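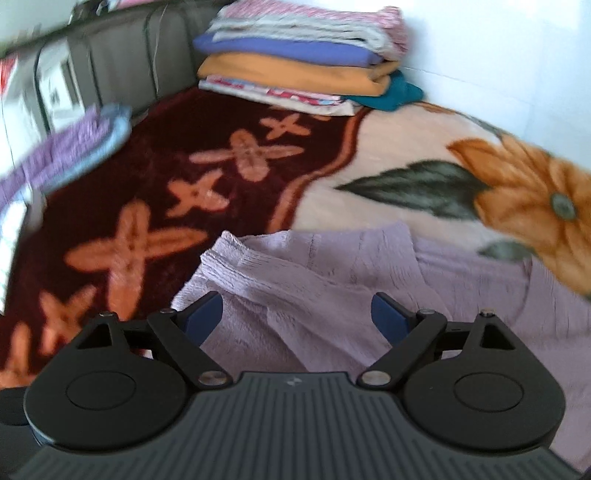 Progress report: hand-held gripper work at the Lanine site
Prepared for the Lis Fund by Iwona Kwiatkowski, project lead, Skisov Textile Care
September 13, 2019

1. Where we are

The grant covers a trial of automated folding for returned household linen and knitwear. Pollus supplies the grippers and will supply the fixed folding arm in the second phase. Skisov supplies the people, the work and the space. We are in the seventh month of the trial and still inside the first phase, in which staff handle garments with hand-held grippers so that the arm can later be taught from what they did.

The target for this phase was 2000 recorded folds. We have 1000 that Pollus has accepted. The shortfall has two causes. Training took longer than planned, and we stopped recording knitwear for part of the summer while the finger pads were changed. I expect to reach the full number in January, which is later than the date in the agreement. A request to move that date is attached separately.

2. The work itself

Flat items are going well. Cloths, pillowcases and thin blankets can be picked up by an edge, brought over and laid down without much correction. Most staff now fold a cloth with the grippers at a pace they are content with, though it is still slower than by hand.

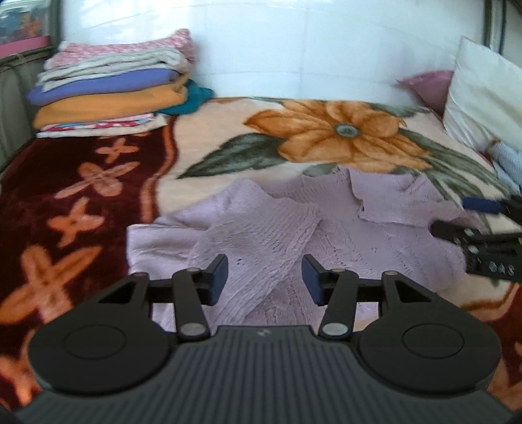
Knitwear remains the hardest part of the job. A sweater does not keep an edge where you left it, and people who can fold one by hand without looking have had to work out the order of moves again. The pale lilac one on the flowered blanket is typical of what they start from: crumpled, with one sleeve stretched out to the side and the body bunched into folds. The usual method is to find the hem first, open the body out, and leave the sleeves until it lies flat. Some staff prefer to start from a shoulder. We have let both go on, and Pollus has asked us to note which one was used.

We work on beds as well as on tables. This was a change to the original plan, made at the request of staff who do the home service round -- much of their folding is done on the customer's bed, on whatever blanket is there. A soft surface gives under the fingers and the grip often takes in some of the blanket along with the garment. Rejected folds are higher on beds for this reason. I would still like to keep them in.

3. What has changed for staff

Nobody has lost hours because of the trial, and the agreement with staff that this would hold until the end of the second phase still stands. Gripper sessions are paid at the normal rate plus the training supplement.

The main complaint has been tired wrists and forearms. Sessions were first set at an hour. Celina Chmielewska, who supervises the folding team, cut them to 20 minutes with a change of task in between, and complaints have dropped a good deal since. Two people asked to leave the trial and went back to ordinary duties.

Opinion in the team is mixed. Several of the younger staff want to be trained on the arm when it arrives. Others have said plainly that they do not like teaching a machine a job they are paid to do. Celina has asked for a written statement on what posts will look like after the second phase, and I support this. It needs to be agreed with management before the arm is installed.

4. Spending

Spending is within budget apart from training, which is over. The difference has been met from the travel line. Replacement finger pads were covered by Pollus.

5. Next steps

Finish the knitwear folds, including the heavier garments not yet attempted. Agree the staff statement. Fix the position of the arm at Lanine and have the floor there checked -- the surveyor's visit has been put off once already. The next report will include the rejected folds broken down by type of item and surface, as you asked.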